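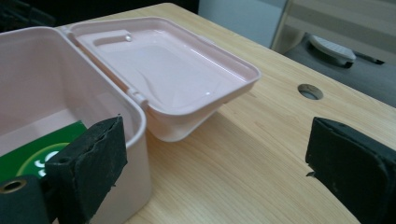 图1 浅粉色带盖塑料盒,盖子打开,盒里放着一张绿色卡片

卡片回家:宿舍书桌上的零碎东西该放在哪儿
生活空间观察课 学生项目报告
小组成员:Rosalinda Quiambao、Lorenz Ortner 和我
指导老师:Marlies Rüegg

一、题目是怎么来的

最早我们想做的题目特别大,叫"大学生的居住空间与秩序感",写在开题表上还挺像样的。Rüegg老师看完只在旁边写了一句:你们打算看哪一张桌子?我们三个坐在食堂里对着这句话发呆了好一会儿,最后Lorenz从口袋里往外掏东西找饭卡,掏出来洗衣卡、图书馆的临时借阅证、一张不知道哪家咖啡店的积点卡,就是没有饭卡。饭卡后来在他书桌上的词典里找到了,当书签用着呢。

于是题目就变成了现在这个:书桌上那些又薄又小、每天要用、又每天在找的东西,到底应该放在哪儿?我们主要盯着卡片,顺带也看钥匙、U盘、耳机、药片板这些。衣柜和床底下一概不管,那是另一个深坑(Rosalinda的原话是"另一个学期的深坑")。

我们住的Cemia宿舍楼,房间小,书桌倒不算小,一人一张,配一个抽屉。抽屉浅,拉到底会卡,所以很多人干脆不用,东西全堆在桌面上。桌面一乱,卡片就往书底下钻,往键盘底下钻。卡片这种东西真的很会钻!

二、我们做了什么

整个项目做了4周,从五月开始。参加的同学一共28位,都是同一栋楼的,有的是同班,有的是Rosalinda在洗衣房里当场拉来的。她这方面的本事我和Lorenz都没有,我去敲门问人愿不愿意让我们看书桌,多半支支吾吾半天,人家以为我是来借充电器的。

第一周是纯观察。我们到每位同学房间里坐一会儿,请他们照常学习,照常收拾,然后记下卡片一类的小东西出现在什么位置。不拍人,也不翻抽屉,除非对方自己拉开给我们看。第二周访谈,问题不多,主要问上一次找东西找急了是什么时候、找的是什么、最后在哪儿找到的。这一轮的记录由Lorenz整理成文字,总共3,459字,放在附录里。他坚持要把"嗯"和"那个"全都留着,说这样才真实,我们吵了一架,最后他赢了。

后面的时间用来试盒子。我们在每张参加试用的书桌上放一个带盖的小收纳盒,告诉使用的人只有一条规矩:出门要带的卡,回来先进盒子。别的想放什么随便。到期了我们再去看,看盒子还在不在原来的位置,里面装了什么,盖子是开着还是关着。

三、选盒子

本来我以为选盒子是最轻松的一步,下单就完了嘛。结果这一步花的时间比访谈还长,而且吵得最凶。

我们先考虑的是敞口的托盘。好处很明显,放进去不用费劲,眼睛一扫就看见。Lorenz一直站在托盘这边。可是第一周观察的时候我们已经看到好几位同学桌上有托盘了,里面什么都有,回形针、橡皮屑、糖纸,卡片在最底下躺着。托盘太欢迎所有东西了,它不挑。

然后是布袋和笔袋。Rosalinda自己用布袋,用得很好,可她承认她每次都要把手伸进去摸。袋子软,放在桌上也占不住一个固定的地方,今天在左边明天在枕头上。我们觉得"占得住地方"这一点挺关键的,所以布袋也放下了。

最后定下来的是硬塑料的翻盖盒,在Fastivlow买的,那是Tesville车站后面一家卖日用杂货的小店,东西堆到天花板,老板娘会让你自己爬梯子拿。我们比较了2种:一种盖子是完全分开的,一种盖子和盒身用小铰链连在一起。分开的那种我在自己桌上先用了几天,盖子很快就不知去向,后来发现垫在水杯下面当杯垫。连在一起的就没有这个问题,盖子再怎么样也跑不掉。

所以后面的试用全都用连盖的款式。图1里这种淡粉色的就是这个思路:圆角、盒身比较深,盖子往后掀开以后仍旧连着,里面平放一张卡绰绰有余。颜色上Lorenz有意见,他想要深灰的,觉得粉色放在男生桌上会被藏起来。我倒觉得浅色盒子有一个很实际的好处,绿的、蓝的、深色的卡放进去一眼就能看到,对比很明显。放在浅木色的桌面上也不刺眼,看久了甚至有点好看。

四、放在桌子的哪儿

盒子定了,位置又是一个问题。

我们起初让大家自己决定。自由放置的结果是,大部分人把盒子推到桌子最里面靠墙的地方,跟台灯和书立排成一排,整整齐齐的,看着很舒服,用起来很糟。要把卡放进去,得越过笔记本电脑和一摞书,手伸得老长。坚持两天可以,第三天回来累了,卡就往桌边一扔。盒子还是很漂亮地待在后面。

中途我们去找Rüegg老师聊了一次,她没有直接给建议,就让我们去看看大家进门之后身体是怎么走的。这句话当时听着有点玄,回去一看才明白。大家进门,先放包,包一般落在椅子上或者椅子旁边的地上,然后人站着,手里攥着卡和钥匙,手自然垂下来碰到的是桌子靠门那一侧的前角。那个角上平时堆着的就是传单、空瓶子和昨天的卡!

于是我们请愿意配合的同学把那个角腾出来,盒子放过去,并且给掀开的盖子留出余地。留余地这件事要单独说一下。翻盖盒打开的时候,盖子会占掉和盒身差不多大的一块桌面,如果后面紧挨着书,盖子就掀不平,只能半张着,一松手又合上。有位同学跟我们抱怨盒子"老是咬手",我去看了,后面顶着一本厚厚的解剖图谱。把图谱挪开就好了,她自己也笑了半天。

还有一个方向问题,盒子开口朝自己还是朝旁边。我们没有系统地比较过,只是发现习惯站着放东西的人喜欢把盒子斜着摆。我自己现在也是斜着的。

五、盖子:关还是不关

这一部分我们三个人的意见到现在都没统一,就老老实实都写上。

Rosalinda认为盖子必须关。她的理由是关上以后盒子才是一个"东西",桌面看起来才算收拾过;不关的话,它和Lorenz的托盘没有区别,慢慢也会被糖纸占领。她试用期间每次都关,盒子里始终只有该有的那几样。

Lorenz认为盖子一开始就不该买。他的桌上,盖子从第一天起就是掀开的。但他也承认,掀开的盖子内侧有一圈边,中间凹下去一块,他就顺手把耳机放在那儿了,等于白得一个浅盘子。我觉得这反倒说明盖子有用,他不同意这个说法,报告里请读者自行判断。

我自己是白天开着,晚上关上。早上出门慌,少一个动作是一个动作。晚上关盖子有一点收工的意思,啪的一声,今天就算过去了。访谈里也有同学提到类似的感觉,附录里有。

住在楼上的Veronika Lüthi给了我们一个没想到的用法。她把第二天要用的卡单独留在盒子里,其他的全部放进抽屉。也就是说,盒子里几乎是空的,就躺着一张,早上打开根本不用挑。她第二天去游泳就放游泳馆的卡,去实验楼就放门禁卡。我们本来把"盒子装得多"当成用得好的标志,听完她讲,回来把记录表改了,原来那一栏划掉,换成"出门要用的在不在里面"。这个改动很小,可是整张表读起来顺多了。

六、遇到的麻烦

麻烦不少,挑几个说。

第一个是我们的观察本身会影响别人。谁家来客人不收拾桌子呢?有同学听说我们要来,提前把桌面擦得能照见人,我们坐在那儿什么也看不到。后来改成先聊天,聊到对方忘了我们是来干嘛的再记。Rosalinda很会聊,我负责记,Lorenz负责吃人家的饼干。

第二个是盒子的深浅。深的盒子有分量,摆在那里稳当,可卡片平躺在底部,指甲短的人抠不起来。这个问题Mairéad Ó Ceallaigh最早提出来,她弹吉他,左手指甲剪得很短,她说每天早上都像在桌上捡硬币。我们先试着在底下垫一块厚纸板,没什么用,卡还是贴着。后来她自己在盒底放了一小块叠起来的绒布,卡的一头翘着,一捏就出来了。这个办法我们推荐给了别人,有人喜欢,有人嫌布脏了还得洗。

第三个是同屋的人。双人间里两张桌子挨着,有一对室友选了同样的盒子同样的颜色,结果第一个早上就拿错了饭卡,一个人刷了另一个人一顿午饭。补救办法是在其中一个盖子上贴胶带。早知道买两种颜色就完了,这纯粹是我下单的时候图省事,我的锅。

第四个跟盒子没关系,是Kimaro。Kimaro是我们系里用来交作业的那个网上平台,我们把记录表传上去以后,表头里的中文全变成了问号。重新录了一晚上。请下一届的同学务必先存一份在自己电脑上。

七、看到的结果

先说清楚,我们这个规模的项目证明不了什么大道理,参加的都是同一栋楼的人,房间格局几乎一个样,而且愿意让陌生人看书桌的,多半对自己的书桌没有太绝望。

在这个范围里,盒子放在靠门前角的同学,到试用结束时大多还在往里面放卡。放在靠墙一排的,盒子慢慢变成了摆设,里面装的是发票、备用电池,还有一位放了半包葡萄干。盖子开着还是关着,看不出和用不用有明显关系,更像是个人脾气。

比较意外的是,盒子带动了旁边一小块桌面。有了盒子以后,那个角上的传单和瓶子少了,有位同学说是因为"挡着盖子了,只好扔"。翻盖需要地方,本来我们当它是缺点写在选购那一节里,现在看它好像在替人占座。Lorenz听到这里又不说话了。

找东西这件事有没有变少,我们只能依据大家自己讲的。多数人觉得早上顺了一些,也有人说没什么变化,他从来不丢卡,他丢的是袜子。袜子不在本项目范围内。

八、要是重做一遍

我会把自由放置那一段缩短,一开始就先看人进门怎么走,再谈盒子放哪儿。顺序反了,浪费了不少时间,还让几位同学白搬了两次台灯。

我也想试试更浅一点的盒子,最好卡片能立着或者斜着放。塑料的翻盖盒擦起来方便,灰也少,这点大家都满意,所以材料不一定要换,形状可以再挑挑。Rosalinda想做的是同一个人换宿舍以后习惯还在不在,这个得等到下学期搬家的时候。Lorenz想做托盘,我们已经答应让他做了。

还有访谈的问题可以再具体。问"你平时怎么收纳"得到的回答都很正确,什么分类啦、断舍离啦,听完和桌上的实际情况对不上号。问"你昨天回来第一件放下的东西是什么",对方就会转头去看自己的桌子,然后开始讲真话。

九、分工和感谢

观察和访谈三个人一起做,访谈文字整理是Lorenz,联系同学和安排时间是Rosalinda,买盒子、画桌面位置图、写这份报告的正文是我。正文里开玩笑的地方他们两个都看过,Lorenz要求删掉饼干那一句,投票没有通过。

谢谢Rüegg老师在我们跑题的时候把我们拉回来,谢谢Mairéad和Veronika让我们一次又一次去看同一张桌子,也谢谢Cemia宿舍楼里所有给我们开门的同学。试用的盒子大家都可以留着,不想要的请放到一楼信箱旁边的架子上,绒布请自己带走洗一洗。

附录一 访谈文字记录
附录二 书桌位置图(靠门前角以斜线标出)
附录三 修改后的记录表,空白,可以直接打印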